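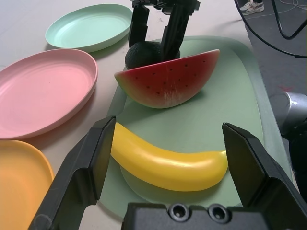
The Adugna Suite at Zuvbridge Cledcombe

Posted in December by the Zuvbridge stays team
Filed under: Rooms & Suites, Longer Stays, Families

If you have ever spent a week in a standard hotel room with a suitcase open on the only chair, you will understand why we built the Adugna Suite the way we did. It is our one-bedroom serviced apartment in Cledcombe, a short walk up the hill from the railroad station, and it is the room our returning guests ask for by name (sometimes before they have even settled on their dates!). There are 40 square meters to spread out in, with a proper door between the bedroom and the living room, so one of you can turn in early while the other stays up with a book or finishes that last bit of work.

The bedroom has a king bed, or two twins if you let us know when you book, along with blackout curtains and a closet deep enough for winter coats. We put the reading lights on separate switches after a good many guests asked for it, and we're glad we listened. The sofa in the living room folds out for an older child or a friend, and the bedding for it is already on the closet shelf when you arrive. Cribs are free, but we do only have a few of them, so please mention it early if you'll need one.

Every Adugna Suite comes with its own kitchenette. You'll find a two-burner cooktop, a full-height refrigerator, a microwave, a kettle and enough pots and pans to make a real dinner, plus a dining table that doubles nicely as a desk. The basics are there on your first night – oil, salt, tea, coffee and dish soap – and housekeeping tops them up on every visit. The farmers' market sets up two streets away in the mornings and is well worth getting out of bed for, especially when the pears are in. 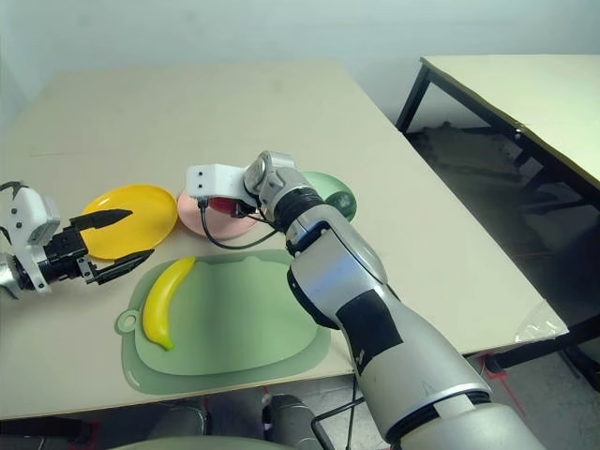
Yellow, pink and light green plates on a light beige tabletop

For stays of up to a week, housekeeping comes by daily. On longer stays we switch to twice a week, with fresh towels any time you call the front desk, and you are welcome to trade a visit for a later one if you'd like the place to yourself. There is a washer and dryer in the suite, tucked in behind the bathroom door, and an iron in the closet next to it. Stay 21 nights or more and you move to our monthly rate automatically, with parking included and no cleaning charge at the end.

Suites are on floors 5 through 16. The higher ones look out over the river toward Sundau Park, and the lower ones face the garden courtyard, where it stays wonderfully quiet even on market mornings. We can't promise a particular floor, but we do keep notes on what people like, and we try very hard to put you back in the same suite if you enjoyed it last time.

Good to know before you book

Check-in: from 3 p.m.
Check-out: by 11 a.m., later if the suite is free that day
Sleeps: two adults, plus one on the sofa bed
Wi-Fi: included, no login page
Breakfast: served in the Sundau Room on the ground floor, or brought up in a basket if you order the night before
Pets: small dogs welcome in courtyard-side suites
Smoking: outdoors only, please

The best rates are the ones you get by booking with us directly, and you can change your dates free of charge until two days before you arrive. If you're moving to Cledcombe for work, or waiting on a house that isn't quite ready, call the front desk and tell us what's going on. We have put together all kinds of odd-length stays over the years and are happy to work one out with you.

16 shares | 5 comments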